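4. Building your first peer comparison

Now for the fun part! Once your company list is loaded (see section 3), Prusura can line up any firm against its peers and show you who is growing, who is standing still and where the margins are going. Set aside a quiet half hour for your first one. After that you'll be making them over a cup of tea.

Before you start

You need a Prusura login with Analyst rights, and at least one industry set switched on. The sample set, Hamel, comes with every account and holds 974 outsourcing and back-office firms, so there is plenty to play with even if your own data isn't ready yet.

Choosing the peer group

1. Open the Compare tab and click New comparison.
2. Type the name of your lead company. We use Gullis all through this guide, so pick that one if you want your screen to match ours.
3. Click Suggest peers. Prusura looks at turnover, headcount and main service line, and offers 8 companies.
4. Untick any that don't belong. A firm that does payroll and nothing else will sit oddly beside one that does legal research, however close their sales are.
5. Add your own choices with the plus button, then click Save group.

Note: Saved groups are shared with your whole team. Give yours a name that a colleague would understand in six months' time (Parveen Mengal, who wrote the training notes, still has three called "test", and they are all different).

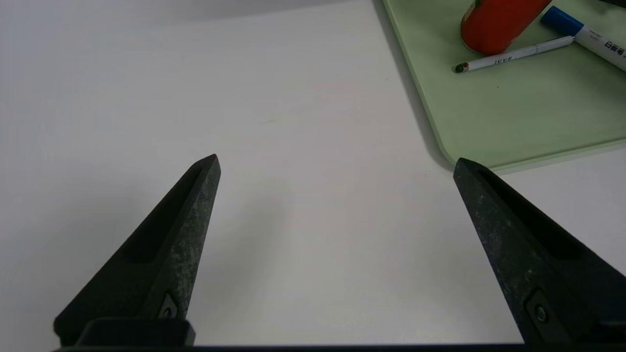 Open gripper over a white table.

Setting the years and the growth measure

6. Pick a start year and an end year. Both must be years for which your lead company has filed full accounts.
7. Under Growth, choose Yearly or Compounded. Compounded gives you one smooth rate across the whole period, and it's brilliant for a quick ranking. Yearly shows the bumps, so do look at both!
8. Under Currency, choose Reported or Converted. Converted uses the average rate for each company's own financial year.
9. Click Run. The bar at the top turns green when the table is ready.

Caution: Don't mix Reported and Converted figures in one export. The columns look the same once they reach a spreadsheet, and the totals will be wrong without any warning.

Reading the table

Each row is a company and each column a measure. Click a column heading to sort by it, and click again to turn the order round. Figures in grey are estimates taken from part-year accounts. Hover over any of them to see which months are covered; a company with a June year end will often show grey in the last column.

A dash means the company didn't publish that figure. It is not a zero, and Prusura leaves it out of the peer average.

Our favourite bit is the Gap view. Click Gap and every figure changes to show how far it sits above or below the middle of the group. Weak spots jump straight out, and so do the surprises, like a small firm with twice the margin of its bigger rivals.

Sending it to Fostau

10. Click Export, then Send to Fostau. If you haven't linked the two accounts, you'll be asked to sign in.
11. Choose a chart layout. Layout 2 works well for most groups.
12. Tick Keep linked if you want the charts to update when new accounts come in.

If you see error 2109, one of the companies has been removed from the industry set after you saved the group. Go back to Compare, open the group, delete the row marked in red and run it again.

Section 5 covers adding your own measures.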